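# Jatano Prekenier two-arm bench kit, with Husar teaching software

Tested on stamping and wiping tasks. Reviewer: Tibor Kelemen

The Prekenier is sold as a bench kit for small shops: two arms, a black parallel gripper on each, wrist cameras, and a license for Husar, the software used to record and replay tasks. Jatano's sales sheet lists "light finishing, marking and tidying" as target work. I had the kit through October and wanted to know whether it could take over one dull job that a person now does between other jobs.

The job I settled on is block marking. Load a small wooden block with red paint, press it on a sheet, lift, move over, repeat. A new hire learns it in the time it takes to show them. It needs a steady grip, some sense of contact, and a rule for when to reload. Most chores in a house or a shop come down to that same mix, and most demo videos avoid the middle part.
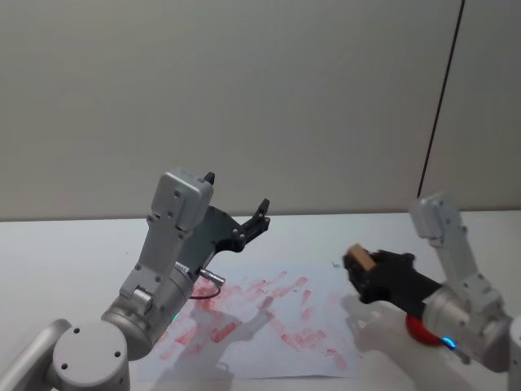

## Setup

Unboxing to first motion took around 90 minutes. The arms bolt down without shims and the base plates are properly flat. Cable routing is left to the buyer. The manual runs to 154 pages and spends three of them on the gripper, which is where I needed the most help.

Calibration of the arms to each other is a guided procedure and worked on the first attempt. Calibration of the wrist cameras did not. Husar wants texture in view, and a white table against a plain gray wall gives it very little. I ended up taping a printed target to the table for the procedure and peeling it off afterward. A target should come in the box.

## Grippers

The fingers ride on a parallel linkage, so the pads stay square to each other through the full stroke. That is the right choice for blocks, boxes and anything else with two flat sides. The pads are stiff, with little give, and a block that is picked up crooked stays crooked.

Opening width is generous. Closing force is set per task, in steps, and the steps at the low end are too far apart. Ghassan Saliba at Dratham, who lent me bench time and a second opinion, ran the same block through the lowest two settings. It slipped in one and was dented by the other. We used the higher one and accepted the dents.

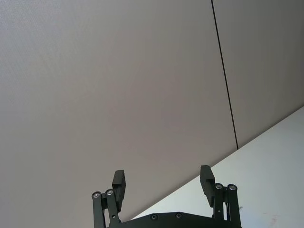

*Wrist camera view, jaws open.*

The wrist cameras are mounted low behind the fingers, so the pads take up only a small part of the picture and leave the approach clear. For picking up a block this is good placement. For contact work it helps less, as the moment that matters happens under the part being held. Husar estimates contact from motor current. The estimate is usable, with a lag of a few tenths of a second, and a press therefore comes out harder than the one I taught.

## The marking task

Teaching is done by hand-guiding an arm through the motion while Husar records. I taught the right arm to carry the block and the left to hold the sheet by a corner and release it on cue. Replay is accurate in free air. Once the block touches paper, small errors add up: the sheet creeps, the block tilts, and the software has no idea that either has occurred.

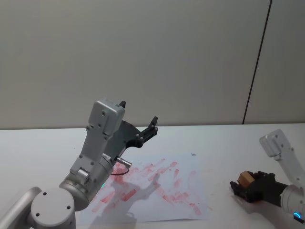
Coverage was my main complaint. I asked for an even field and Husar offers a grid pattern with adjustable spacing, which sounds like enough. The marks bunch up anyway. On this sheet they crowd the middle and the upper right, most of them lean the same way, and the color runs from a saturated red down to a faint pink with ragged edges. A person would look at that and shift to the bare areas. Husar has a function called Inspect that compares the sheet to a reference picture, but it reports only pass or fail and cannot hand the result back to the motion planner. I would pay for that link before I paid for a second arm.

Reloading the block is on a fixed schedule. You choose a number of presses and the arm reloads after them, whether the block needs it or not. I left it at seven.

## Wiping

I spent one Wednesday on a simpler chore, wiping stray paint off the table with a folded cloth. Grip was secure. The path was clean and repeatable, and the arm kept following it
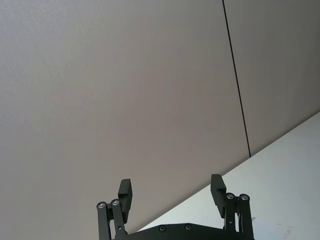 whether or not the spot had been cleaned. There is no check at the end of the stroke. You can script one in Husar, using the wrist camera and a color threshold, and mine worked under steady light. It stopped working when the shutters were opened. Small, pale smudges on white were below what the threshold could separate from noise, and lowering it made the arm wipe shadows.

## Verdict

Hardware: good. Stiff arms, sound joints, square grippers, sensible status lights.

Software: fair. Husar replays what it is shown and does little else.

For repeat handling of rigid parts in a fixture, I would recommend the Prekenier. For marking, wiping or other work where the result has to be looked at and corrected, it still needs a person at the table – and that person could do the job faster alone. Jatano says finer force steps are planned for the next gripper firmware. I will rerun the block test when they ship.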